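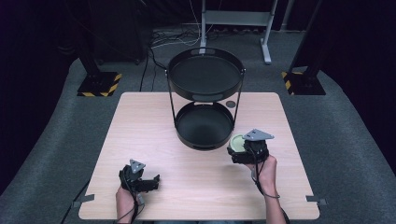 3 min read

I've been putting off buying a torque wrench for years. My dad never had one, he did everything by feel, and he once sheared a bolt clean off the head of a lawnmower engine and blamed the bolt. So when I finally ordered one last month I felt quite grown up about it.

It's a half-inch Didex, second-hand, click type, 5 to 100 Nm on the scale. It came in a red plastic case with a calibration slip so faded I could only read the name of the place that did it (somebody called Witkowska) and none of the actual figures. So of course the first thing I wanted to know was whether it was telling me the truth.

You can send them off to be checked. I got a quote from a place in Sturnenham and it was more than I'd paid for the wrench, so that was the end of that. What I did was the old trick with a weight and a ruler. Clamp the square drive in the vice with the handle sticking out level, hang a known weight off the handle, and work out the torque from weight times distance. Then you turn the setting up bit by bit until it stops clicking.

Sounds easy! My first go was rubbish. I hung a bucket of water off it with a bit of blue rope, and the rope slid down the handle every time I breathed on it. I also forgot to weigh the bucket, and then I measured from the wrong end of the head. You want the distance from the middle of the square drive to where the rope sits, and I'd gone from the very tip of the head, which gave me a couple of extra centimetres and made the wrench look terrible. I went to bed cross.

Second go, I filed a tiny notch in a scrap of plastic pipe, slid that over the grip and tied the rope in the notch so it couldn't wander. I weighed the bucket with the water in it this time. The wrench clicked a hair before I thought it should at the bottom of the scale and was pretty much bang on at 60, and that's where I'll be using it most.

Then I rang Colleen Kowalchuk, who used to test lifting gear for a living, and she asked if I'd added the weight of the wrench itself. I had not. The handle has its own weight and it pulls down too, so you find the balance point and work that in as well. She also told me to lower the bucket on gently and not let it drop, as a bit of a bounce will set the click off early. So there was a third go, and now the low end looks fine. I've written it all on a bit of card and put it in the lid of the case.

Things I didn't know before this month: you're meant to wind a click wrench back down to its lowest setting when you put it away, so the spring isn't sat there squashed. You don't use it for undoing things. And you stop at the first click, you don't give it another one for luck. I have been giving things another one for luck my entire life.

The other thing is oil. The figure in the manual is usually for clean, dry threads, and if you've slapped grease all over them (hello) the bolt ends up a lot tighter than you meant for the same click. I've got four bolts on the trailer hitch I'm now slightly worried about — I'm going to have them out and do them again properly.

Rosário Nogueira left a comment on the bench vice post asking if I'd try one of the digital adaptors, the sort that sits between the wrench and the socket and gives you a number. I'd love to! The Fusine one looks nice and has a buzzer. But I've got a wheel bearing to pay for first, so it'll have to wait, unless one turns up at the car boot.

Next up is the pillar drill, which has developed a wobble. I've got the belt cover off and I don't like the look of the pulley at all.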